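We use cookies to remember your preferences. Accept | Manage settings

Feeding people at an all-afternoon board game day without ruining the games?

I'm hosting 12 people in December, noon until whenever the last grudge is settled. Last year I made pulled pork, and my copy of Prorkero still smells like a smokehouse. I have one decent table, a kitchen the size of a phone booth, and a budget of $40 for food. What do you serve that doesn't end up on the cards? And do I stop for a proper meal or let people graze?

Zudura

Chips. Everybody likes chips. Get card sleeves if you're that worried.

tomus459

Please ignore the chips advice. I've played with people who eat chips, and by evening the deck has a finish on it like a glazed ham.

I've hosted these for years and have settled on a few rules. Food lives on its own table, even if that table is an ironing board with a sheet over it. Stop for a meal once, between the long game and the short ones, and let people pick at things the rest of the time. If you stop twice you'll never get them to sit down again – someone will start talking about their mortgage. Make everything the night before except whatever goes soggy. For $40 I'd do a big pot of chili in bowls for the meal, then fruit, pretzels and cheap cookies. Put out a stack of damp washcloths too. Guests laugh at them and then use every single one.

Havlíček

Agree on the separate table, disagree on the chili, which has ended two friendships and one rulebook in my house. Go with things people can eat in one hand while glaring at an opponent. Sandwiches cut in triangles and put out in a wicker basket go faster than anything on a platter, and a bottle rack at the back of the table saves everyone digging through a cooler for a Coke. Skip mayo if they'll be sitting out all afternoon. Also, tell people the start time is half an hour earlier than it is – you know which ones you're doing it for.

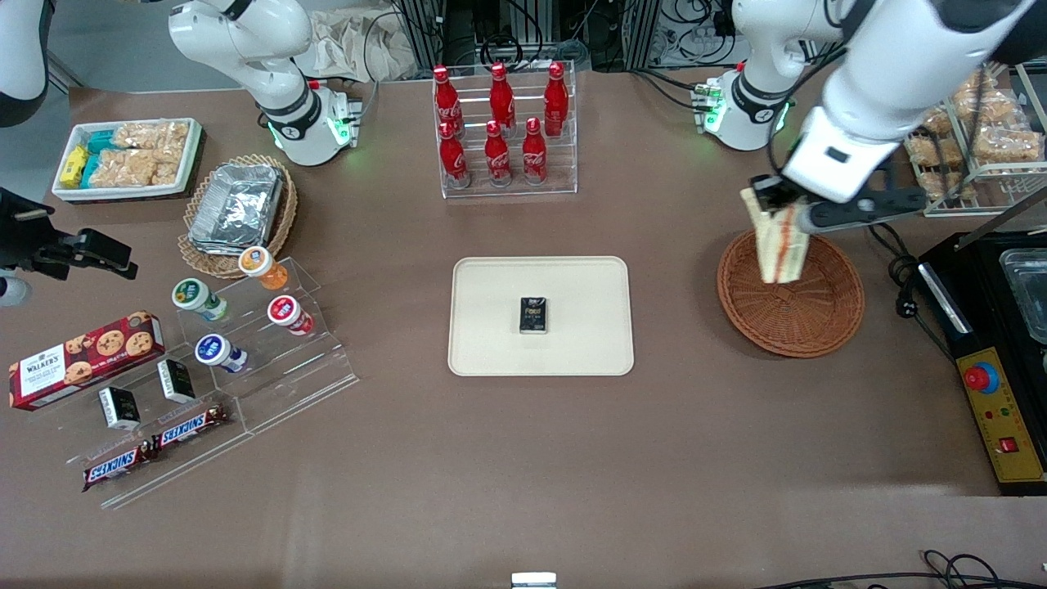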